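Search this book Go Clear

Cendanance Open Textbooks
Trees and Time, an introductory course

01/08/2022

Chapter 4
What a Ring Remembers

Start with a stump. Any stump. Rings, dark and light, a crack or two running in from the bark. You were probably told as a kid to count them and get the age of the tree, and for a lot of trees in a lot of places that works fine. This chapter is what comes after the counting.

First the basics, quickly. A tree in a cool climate grows in girth from a thin layer just under the bark, the cambium. Spring, lots of water moving, the cambium makes big thin-walled cells. That's earlywood, usually the paler part. Summer goes on, growth slows, cells get smaller and thicker in the wall. Latewood. Then it stops for the winter. Next spring, big cells again, right up against last year's small ones, and that hard edge is the line you see. One pale band plus one dark band, one year.

Not always though. A drought in early summer followed by good rain can fool the tree into starting over, and you get a false ring. A really bad year can give you no ring at all on one side of the trunk, or nowhere near the base. And many trees in the wet tropics don't stop for a winter, so there may be nothing clear to count. Keep all three in mind, they come back in Chapter 5.

4.1 Wide years, narrow years

Rings aren't the same width. In dry country the narrow ones mostly mean dry years. High up or far north it's more often cold summers. Which one depends on what the tree was short of, and that's the single most useful idea in the chapter, so write it down somewhere. Limiting factor. A tree on a river bank with its feet wet all year tells you very little about rain.

So you choose your site. The Trindberg pines used in the exercises grow on thin soil over rock, steep slope, no stream anywhere near. They feel every dry spring. The oaks down at Prollow are in deep valley clay and their rings are so even that students fall asleep over them. Same weather, same 100 years, two completly different records.

Age matters too. Young trees tend to lay down wide rings and old ones thin rings, because the same amount of wood has to go around a bigger trunk. You have to take that trend out before comparing anything. More in 4.4.

4.2 The same rings, cut other ways

Circles are only what you get cutting straight across. Saw the log lengthwise and each ring, which is really a long tapering sleeve, shows up as a line. Cut through or near the middle and the lines run straight and close. Cut further out, flat to the rings, and the blade skims through the sleeves at a low angle, so you get arches and long stretched ovals with wider spaces. Carpenters call that flat-sawn. Most furniture has some of it. The pale tabletop here does, curved bands toward the upper middle, straighter lines off to the right. 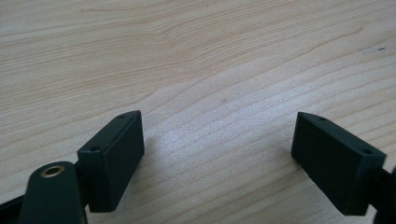
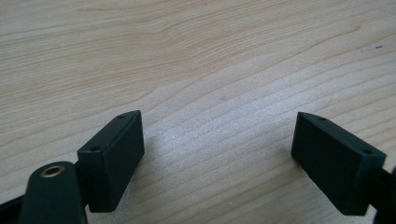

Leonora Panganiban
Lecturer in forest history, course author

Can you date a tabletop? Sometimes. For oak panels, old chests, church doors, yes, people do it regularly. But you want an edge where the rings are cut square, and you want plenty of them. A flat-sawn face is lovely to look at and hard to measure, since the space between lines depends on the angle of the cut as much as on the year. Veneer is worse again. Don't put a ruler across an arch and call it a growing season. Every September somebody does.

4.3 Crossdating

Now the main trick. Take two trees from the same slope. Each has its own scars and its own bad luck, but the weather hit both of them, so the pattern of wide and narrow should match. Wide, narrow, narrow, wide, very narrow. Slide one strip along the other until they agree. If they never agree, something's wrong: a missing ring, a false one, or trees that weren't alive at the same time.

Do it with a living tree and you know the date of the outside ring. Then an old beam, cut while that tree was young. The inner rings of the one overlap the outer rings of the other. Then an older beam. Then a log out of a bog. Chain them together and you've gone back well past any living tree in the area.

Bark edge is gold. If the last ring under the bark is still on the beam you can name the year it was felled, sometimes the season. If the carpenter squared it off, all you have is "after such and such." Plenty of bad dates in the old local histories come from forgetting that.

Before the next section, get hold of:
a hand lens
graph paper, the kind with small squares
the Jabłońska worksheets (back of the book, strips 2 and 5)
a soft pencil, and an eraser, you'll want the eraser

Read the strips before you read the key. Mark the very narrow rings first with a long line, ordinary ones get nothing. It feels too simple. Its how skeleton plots are still taught and it works.

4.4 Taking out the age trend

Reader comments

Kaede Furukawa
Strip 5 won't line up with strip 2 for me anywhere. Is there a missing ring or am I just bad at this?

oldsawdust
@Kaede missing ring, near the narrow pair. Took me a whole evening.

M.T.
Typo in the bit before 4.2, "completly". Good chapter otherwise, wish the bark edge part was longer.

pinegrad
Does anyone have the worksheets as separate pages? My printer hates the back of the book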